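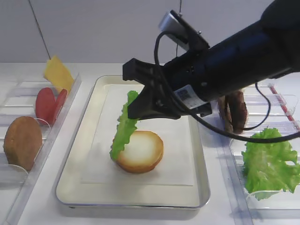 Lettuce over a toasted bun, on a paper-lined tray.

Jovita still owed me 20 bucks when she moved to Lumbao, and I'd made my peace with it. Then, thirteen years on, there she was at the ferry dock — same laugh, greyer hair, arguing with the ticket bloke about her bike!

"You're late," she said, like we'd planned it.

I bought her lunch (of course I did) and we missed two boats talking about her mum's old house. She paid me back in coins. I left them all as a tip.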